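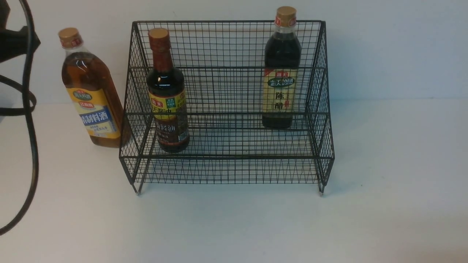 Week four is the pantry unit, and I always start it with condiments, partly because I love them and partly because everybody owns too many. At home I have the same kind of two-tier mesh rack, low shelf in front and high shelf behind, and I want you to think about why the steps matter. Look at the soy sauce on the lower shelf and the dark vinegar up on the back one. Both are nearly black, both have a tan-gold cap and a 海天 logo on a yellowish label, and I have grabbed the wrong one with a pan smoking in front of me more often than I'd like to admit! Give each bottle its own level and your hand learns where to go. The characters help too: 酱油 is soy sauce and 陈醋 is aged vinegar. Copy them into your notebook, please – they come up again when we do the shopping list.

Some words for this week. A tier is one level of a rack. Footprint means how much counter a thing takes up when you set it down. Reach zone is my own term (Olga Segura hates it, and she teaches the other section, so you may hear her say "arm's length" – same thing). Anything you use every time you cook goes in the reach zone. Sesame oil you open twice a year does not, sorry.

On mesh versus solid shelves: I like mesh. You can see labels through it, more or less, and crumbs fall through to the counter where you can wipe them up. The bad side is drips. Soy sauce runs down the neck, gets onto the wires and dries there, and then you're at the sink with an old toothbrush. Wipe the neck before the bottle goes back. Solid shelves are easier to clean but they hide the bottom half of everything if there's a lip on the front.

Tall bottles go in back, and that's a rule I will fight for. If your tallest bottle is on the low shelf, check that you can still read what's behind it.

Homework, to bring in next time:
Take every sauce and vinegar out of your kitchen and put them on the table.
Write down the name, the height and the last time you used it.
Sketch a two-tier rack and place each bottle. Leave off anything you haven't touched in 12 months.

Gonzalo Pacheco has the measuring tapes if you need to borrow one.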